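Vetau Opens Its Teaching Room to the Neighbors

March 17, 2022

If you have walked past the old Bravar building on Stirnis Street lately and wondered what goes on inside, the folks at Vetau would love to tell you, and they would probably hand you a pair of grippers while they were at it. The small robotics company has started letting local people come in and help teach its machines everyday jobs, and so far 20 neighbors have put their names down, from retired schoolteachers to a pastry cook who comes in after her shift.

The idea is a friendly one. A person holds a black gripper in each hand, squeezes the handles to work the jaws, and does a household task the way they would like a robot to do it. The movements are recorded along with video, and the recordings are used later on to train the robot arms. Not a line of computer code is asked of anybody, which came as a great relief to several of the people we talked to! 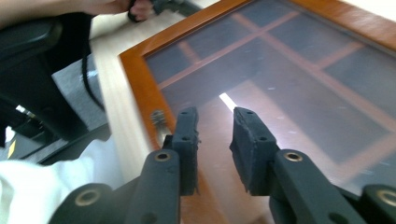
The job on the list this month is a wooden box with a hinged lid, and it is a good deal harder than you might think. Fingers feel where a lid wants to go, but grippers don't pass much of that along, so newcomers tend to come in too fast and too high. Nilton Llanos, who runs the sessions, tells everyone to slow down, breathe, and let the jaws get all the way to the wood before squeezing.

"My own first tries were terrible, and I still show them to people," Llanos said with a laugh. "We keep the clumsy ones too, as long as the person finishes the job. A robot in somebody's kitchen is going to fumble now and then, and I'd like it to have seen how a person gets out of trouble."

Each session lasts 15 minutes, followed by a rest, as the grippers get heavy sooner than you would expect. The team has saved 439 recordings of the box task since it began, some with one hand doing most of the work and others with both hands sharing it. Llanos is fondest of the two-handed ones, with a gripper at either end of the lid, and says they take a kind of patience that he has come to admire very much in his visitors.

The box will be followed by folding dish towels and then by sorting silverware, and Vetau hopes to have all nine tasks on its list recorded by September, when the Cárdenas branch library has kindly offered to host an evening where everyone who took part can come and see how the robots are getting along.

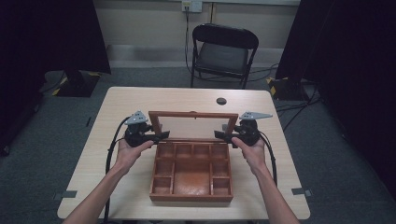

How to Take Part

Sessions are open to adults, and no experience is needed. Sign up at the front desk at Vetau or at the Cárdenas branch library. Please wear short or close-fitting sleeves.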